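3 min read

So I finally ripped the old grasp planner out of Flivow. It kept picking the block on the bottom of the pile – great score, terrible idea – and I got tired of babysitting it.

The new one sorts by what's on top first, then checks the fingers against the bin walls before the arm gets a say. Planning takes almost 100 ms now, and I can live with that!
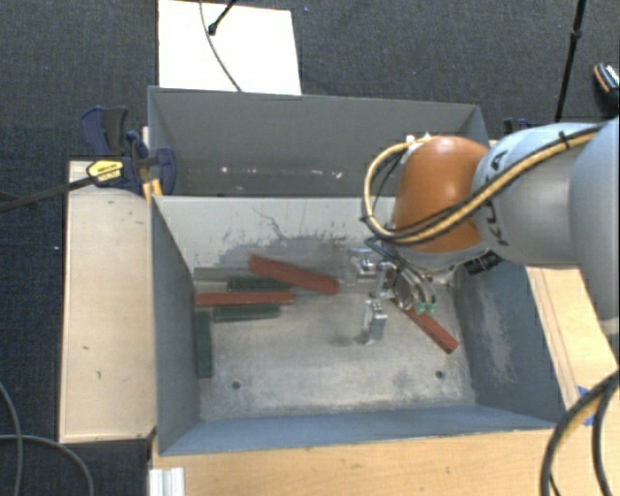 Next up is the wall check, which is still way too shy about anything leaning in a corner. I'll push the branch once the logs look sane.

57 shares · 2 comments

Which collision library?

Same problem here, following!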